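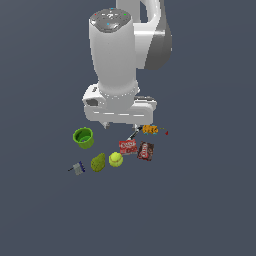

Saulius Uibo wanted to know what a simulated example is worth once the arm has to pick up something real. The question was put to Brorkitz at its January user briefing, and it sets the terms for the data release announced today.

DROVTHORPE, 18 March 2025 - Brorkitz has opened access to Jandia, a collection of simulated pick-and-place demonstrations for training robot arm controllers. The first release covers 98 tabletop layouts, with 28 demonstrations recorded for each. It is available to universities, technical colleges and small manufacturers under a no-fee research licence.

Each demonstration is a complete run of one task, carried out by a human operator steering a simulated arm with a two-finger gripper. The arm works over a plain surface on which household objects are scattered: a cup, a tennis ball, snack packets, a pear-shaped fruit and similar items. Joint positions, gripper opening, camera views and the written task instruction are stored together at every time step.

Objects were chosen for the different grasps they call for. A rigid cup can be taken by the rim or the body. A ball rolls if the fingers close off-centre. A flat packet offers very little height to grip, and a thin item such as a marker has to be approached at the correct angle. Layouts place these objects close together as well as apart, so that a learned controller meets cases where the direct approach is blocked by a neighbour.

"Most of our operators' time went on flat packets," said Vaida Priedītis, data lead at Brorkitz. "We kept the failed attempts and labelled them. A controller trained only on clean runs has no examples of recovery, and we saw that in our own tests before we changed the recording rules."

Failed attempts are stored in a separate folder and carry one of seven labels, among them slip, missed grasp, wrong object and collision with a neighbouring object. Users can include or exclude them when building a training set.

Recording was done by 38 operators, each of whom completed a practice block before any of their runs were accepted. Runs were checked by a second operator, and those with gaps in the joint data were removed. Operator identities are not included in the release.

The simulation scenes were built with Rastogi, the company's in-house layout tool, which sets object position, orientation and lighting at the start of each run. The layout settings are supplied with the data so that any starting arrangement can be rebuilt.

On the question of transfer to physical arms, Brorkitz makes no performance claim in this release. Friction and the way soft packaging deforms are simplified in the simulator. "Users should plan on adding their own physical demonstrations," said Wilmer Nina, who manages the simulation program. "Jandia gives them a starting point and a common format - it does not replace work on the bench."

A matching set recorded on a physical arm is in preparation. No release date has been set.

Access requests and licence questions should be directed to Sarmīte Vanags, Data Access, Brorkitz, Drovthorpe. Media enquiries: Vija Toom, Communications.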